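Handheld gripper collection: written rules for table setup and episode acceptance?

Forum: Manipulation / Data Collection Practice

jkennedy_grerham
13 Apr 2019
We are writing an internal standard for handheld gripper collection at Grerham and I would like comments before it is frozen. Current draft, shortened:

1. Both fingers fully open and in view at episode start and at episode end.
2. Pads inspected before each session. Replace if the edge is lifting or the surface has gone shiny.
3. Operator states the task in one sentence before touching anything.
4. No regrasp after the object leaves the table. Drop it, close the episode, label it as a drop.
5. Background objects are not moved between episodes of the same set.
6. Cluttered home settings are allowed. The work surface must have a visible boundary.

Rule 6 is the one being argued about here. Our first batch was 1144 episodes, 263 of them rejected at review. Most rejections were for rule 1. The rest were reviewers disagreeing about what counted as the work surface.

Jocelyn Kennedy

murray_c
Rule 1 is fine. Rule 5 will not survive contact with a real apartment. People live in these rooms. Somebody takes the kettle and you have broken the set.

I would restrict rule 5 to objects within arm's reach of the task and let the rest drift. You want variation in the background anyway.

scormier
Disagree with Murray on the drift. Variation is good between sets. Inside a set it makes review slower. Our reviewers at Saldale compare first and last views side by side, and if the far desk has changed they stop and check whether the episodes were shuffled. That check costs more than asking people to leave the desk alone for the length of a set.

Jocelyn, what does "visible boundary" mean in rule 6? Table edge? Mat? Tape?

jkennedy_grerham
Any of those. The wording is loose on purpose, maybe too loose. The typical setting is a table in a room that is used for other things. Patterned cloth, packaging and soft items on top, and a bright door or window behind it. The cloth is where the reviewers split. One says the whole table is the surface, another says only the band of the pattern where the objects are.
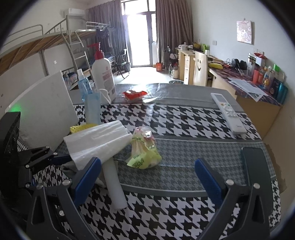 My own preference is to define the surface as everything the operator can reach without stepping, and to drop the word boundary. The problem with that is that a reviewer cannot check it from a recording.

ssawatzky
Then don't use it. A rule the reviewer can't check is advice and belongs in the operator guide. We went through this at Nemstead. The acceptance document should contain only things that can be passed or failed from the recording alone.

By that test, of your six:
1 passes.
2 fails (unless you add a pad closeup at session start).
3 passes if you record audio, otherwise fails.
4 passes.
5 passes for the part in view.
6 fails as written.

Solange

murray_c
Agree with Solange on the split, but I would keep the pad inspection in the main document even if it can't be verified. Operators read the acceptance list. They do not read the guide.

ssawatzky
They don't read the guide if the guide is 40 pages. Ours is 3 pages and it gets read.

aachan
Question on rule 1. Is there a threshold for "fully open"? On our linkage fingers the pads tilt outward at full travel, and with a wide lens they get close to the bottom of the view. We had reviewers failing episodes because one pad was partly out of view while the gripper was open to the stop. We now log the encoder value and accept anything within 2 mm of the stop, no matter what the view shows.

jkennedy_grerham
No threshold at the moment. Encoder value is better than eyeballing. I'll take that. Part of our 263 were probably good episodes rejected for exactly this.

scormier
Two things missing from the draft.

Exposure. A glass door in daylight behind the table will blow out, and if auto exposure is on, the table goes dark when the camera tips up. Lock exposure on the work surface before the first episode and accept that the door is white. Put it in as a pass/fail item: no visible exposure step during an episode.

Thin and clear materials. Wrappers, packing foam, film rolls, anything transparent. They shift when you brush past them. Under a strict reading of rule 5, every episode with a plastic wrapper on the table fails. You need a tolerance. We write "no change that alters which object lies on top of which."

murray_c
That tolerance is too generous. A foam sheet can slide 10 cm without changing what it lies on, and then it covers the grasp point for the next episode.

scormier
If it covers the grasp point, the operator moves it and says so, and that is the start of a new set. I don't see the issue.

murray_c
The issue is that you end up with sets of two episodes.

scormier
We have not seen that. In our last run of 1126 episodes the short sets came from battery changes. Soft items barely figured.

aachan
Two handheld units on one table is another case. If the second gripper is in view at the start, does rule 1 apply to both? We say each unit has to see its own fingers and the other one is treated as background.

ssawatzky
For bimanual tasks, background is wrong. It is part of the task. I would require both streams to be accepted or both rejected. Otherwise you get half an episode in the release, and Gill's loader, for one, will take it without a warning.

aachan
Fair for bimanual. I was thinking of a unit left resting on the table during a single-hand task. Needs two clauses, then.

jkennedy_grerham
Revised text after the comments so far:

1. At start and end, encoder within 2 mm of the open stop. For bimanual tasks, both units, accepted or rejected together. A unit not used in the task is background.
2. Moved to operator guide.
3. Audio required. Task sentence before first contact.
4. Unchanged.
5. Within a set, objects in view stay put. Soft and thin items may shift if the stacking order is unchanged. (Murray objects, noted.)
6. The work surface is the whole tabletop, cloth pattern ignored.
7. Exposure locked. Any visible step during an episode fails it.

murray_c
Objection stands on 5. Can you at least have reviewers tag the shifted ones so they can be counted later?

jkennedy_grerham
Yes. Adding a tag field. I'll post the reject numbers from the next batch in September, with the tag count listed separately.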